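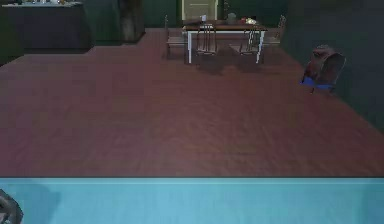
Abb. 7.1: Simulierter Wohnraum, Blick über die hellblaue Arbeitsfläche zum Esstisch

7 Störung 337: Höhenversatz der Arbeitsfläche

7.1 Worum es geht

Drultik meldet Störung 337, wenn die Arbeitsfläche in der Kollisionsprüfung auf einer anderen Höhe liegt als in der Darstellung. Auf dem Bildschirm steht dann alles, wo es hingehört. Die Kollisionsprüfung sieht das anders und lässt den Arm in aller Ruhe durch die Tischplatte fahren. In der Simulation ist das ein unschöner Anblick. Wird dieselbe Bahn danach an eine echte Zelle übertragen, ist es ein Sachschaden, und zwar einer mit Formular.

Betroffen sind alle Szenen, die mit einer älteren Fassung als Drultik 11 angelegt und später nur geöffnet und gespeichert wurden. Die alte Fassung hat die Tischhöhe vom Boden aus gemessen, die neue misst sie vom Roboterfuß aus. Beide Verfahren sind vernünftig. Zusammen sind sie es nicht.

Stand dieses Abschnitts: 10. Februar 2021. Er ersetzt das Rundschreiben aus dem Dezember, in dem empfohlen wurde, die Meldung wegzuklicken.

VORSICHT
Solange 337 ansteht oder kurz zuvor angestanden hat, darf keine Bahn an einen realen Arm übertragen werden. Das gilt auch für Bahnen, die »nur ganz kurz« laufen sollen.

7.2 Woran Sie die Störung erkennen

Die Meldung erscheint im Protokollfenster, in grauer Schrift, zwischen zwei Hinweisen zur Schattenberechnung. Wir haben die Entwicklung gebeten, eine auffälligere Farbe zu wählen. Der Wunsch ist vermerkt.

Verlassen Sie sich deshalb lieber auf diese Anzeichen:

– Der Greifer schließt, meldet Kontakt und hält nichts.
– Ein Gegenstand rutscht nach dem Laden ein Stück nach unten oder federt nach oben, obwohl der Arm noch in Grundstellung steht.
– Der Arm hält deutlich über der Fläche an und behauptet, er habe sie erreicht.
– Die Kontaktkraft springt auf 80 N und bleibt dort, während sich in der Darstellung nichts berührt.

Hinweis: Flackernde Schatten unter den Stühlen und Treppenstufen an der Tischkante gehören nicht zu den Anzeichen. Sie kommen von der niedrigen Vorschauauflösung und sind hässlich, aber harmlos. Wer sie meldet, bekommt eine freundliche Antwort und keine Abhilfe.

7.3 Vorbereitung

1. Beenden Sie die laufende Bahn mit »Halt«. Die Taste »Pause« genügt nicht, sie merkt sich die Kraftwerte und spielt sie beim Fortsetzen wieder ein.

2. Trennen Sie die Verbindung zur realen Zelle im Menü »Kopplung«. Das Symbol muss grau sein. Hellgrau heißt: wird gerade getrennt. Warten Sie.

3. Sichern Sie die Szene unter neuem Namen. Die Bezeichnung »Szene_neu_final« ist am Standort Munamberg bereits mehrfach vergeben.

4. Notieren Sie die angezeigte Tischhöhe. Sie steht unter »Szene > Flächen > Arbeitsfläche«, zweite Zeile.

5. Stellen Sie die Ansicht auf »Tischkamera« um. In der Raumansicht lässt sich der Versatz kaum beurteilen, dafür kennt man nach einer Weile die Essecke sehr gut.

7.4 Prüfung mit dem Referenzkörper

Für die Prüfung brauchen Sie einen Körper, dessen Unterkante eindeutig ist. Kugeln scheiden aus, ebenso alles mit weicher Hülle. Bewährt hat sich der Gitterkorb aus der Grundbibliothek: Er hat einen geschlossenen Fußring, verjüngt sich nach unten und lässt durch die Zwischenräume erkennen, ob sich etwas in ihm befindet, das dort nicht hingehört. Zum Beispiel ein Greiferfinger.

1. Entfernen Sie alle anderen beweglichen Gegenstände von der Arbeitsfläche. Die Möbel im Raum bleiben stehen.

2. Setzen Sie den Korb aufrecht in die Nähe der hinteren Tischkante. In der Mitte gleicht die Physik kleine Fehler gern aus und verschweigt sie anschließend.

3. Schalten Sie die Schwerkraft für den Korb aus und wieder ein.

4. Beobachten Sie den Fußring, bis der Zähler unten rechts 215 Schritte anzeigt.

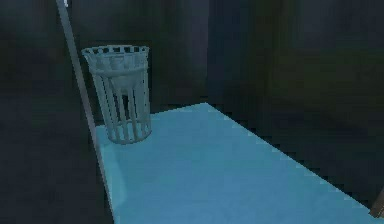
5. Lesen Sie unter »Kontakte« den Wert »Spalt« ab. Liegt er bei null, sind Darstellung und Kollisionsprüfung sich einig, und Sie können bei Abschnitt 7.6 weitermachen. Bei jedem anderen Wert folgt Abschnitt 7.5.

6. Tragen Sie den Wert mit Vorzeichen in das Prüfblatt ein. Ohne Vorzeichen ist er wertlos. Luzius Reisinger hat einmal einen ganzen Nachmittag lang in die falsche Richtung korrigiert und besteht darauf, dass dieser Satz im Handbuch bleibt.

Hinweis: Kippt der Korb beim Einschalten der Schwerkraft um, liegt meist ein anderer Fehler vor, nämlich eine verdrehte Flächennormale. Siehe Abschnitt 9. Bitte den Korb vorher wieder aufstellen, das Programm tut es nicht.

7.5 Versatz beheben

1. Öffnen Sie »Szene > Bezugssystem«.

2. Ändern Sie den Eintrag »Boden« auf »Roboterfuß«. Drultik fragt, ob vorhandene Höhen umgerechnet werden sollen. Antworten Sie mit »Ja«. Wer hier »Nein« wählt, behält den Fehler und verliert die Meldung, ein schlechter Tausch.

3. Löschen Sie den Kollisionszwischenspeicher über »Werkzeuge > Speicher leeren«. Ein Neustart leert ihn nicht. Wir hielten das auch für einen Witz.

4. Laden Sie die Szene neu und wiederholen Sie die Prüfung aus 7.4 vollständig, auch Schritt 3.

5. Bleibt ein Spalt bestehen, prüfen Sie, ob die Arbeitsfläche doppelt vorhanden ist. Zwei deckungsgleiche Flächen sehen aus wie eine und verhalten sich wie keine. Die überzählige trägt in der Objektliste den Zusatz »Kopie« und wird gelöscht.

VORSICHT
Verschieben Sie nie den Roboter, um den Spalt zu schließen. Es funktioniert in der Simulation tadellos. Der reale Arm ist am Boden festgeschraubt und beteiligt sich nicht.

7.6 Freigabe nach der Störung

Die Freigabe erfolgt zu zweit. Eine Person bedient, die andere liest die Werte laut vor und unterschreibt. In Munamberg ist Gönül Kurtuluş zuständig, für die Zelle in Stindumlow Daryna Stasiv.

1. Fahren Sie den Greifer in der Simulation mit gedrosselter Geschwindigkeit über dem Korb an und senken Sie ihn ab, bis ein Kontakt gemeldet wird.

2. Vergleichen Sie Meldung und Darstellung. Beide müssen den Korbrand als Kontaktstelle zeigen. »Fast« wird als Nein gewertet.

3. Heben Sie den Greifer an, stellen Sie den Korb an eine andere Stelle der Fläche und wiederholen Sie den Ablauf.

4. Stellen Sie erst jetzt die Kopplung zur realen Zelle wieder her. Der erste Lauf geschieht ohne Werkstück und mit der Hand am Not-Halt. Die Hand darf dabei keine Kaffeetasse halten.

5. Legen Sie das unterschriebene Prüfblatt im Ordner »Schouten« ab. Der Ordner heißt nach dem früheren Lieferanten der Zelle und enthält längst alles andere.

7.7 Was in Stindumlow passiert ist

Der Vorfall, dem dieser Abschnitt seine Länge verdankt, ist schnell erzählt. Eine Szene aus der Vorgängerfassung wurde geöffnet, 337 erschien, wurde weggeklickt, und die Bahn ging an die Zelle. Der Arm setzte einen Korb ab, allerdings auf einer Höhe, auf der bereits der Tisch war. Der Korb gab nach. Der Tisch gab nach. Zuletzt sprach die Kraftüberwachung an, die jemand für einen früheren Versuch großzügig eingestellt und danach so gelassen hatte.

Verletzt wurde niemand, die Schutztür war zu. Vasylyna Zakharchenko hat den Ablauf anhand der Protokolle rekonstruiert und dabei festgestellt, dass die Meldung an demselben Tag schon zweimal bestätigt worden war, jeweils nach weniger als einer Sekunde. Seither ist die Schaltfläche »Bestätigen« bei 337 verzögert. Beschwerden über die Verzögerung nehmen wir entgegen.

Geändert wurde außerdem die Vorgabe für die Kraftüberwachung: Sie wird beim Start jeder Zelle auf den Grundwert zurückgesetzt. Wer für einen Versuch höhere Werte braucht, trägt sie von Hand ein, mit Namen.

7.8 Wenn nichts davon hilft

Schicken Sie Szene, Protokoll und Prüfblatt an Siriporn Nilsuwan. Bildschirmfotos der Tischplatte sind willkommen, ersetzen aber das Protokoll nicht, eine hellblaue Fläche sieht mit Versatz genauso aus wie ohne. Bis zur Antwort bleibt die Kopplung getrennt.

Weiter mit Abschnitt 8: Störung durch verlorene Greiferkalibrierung.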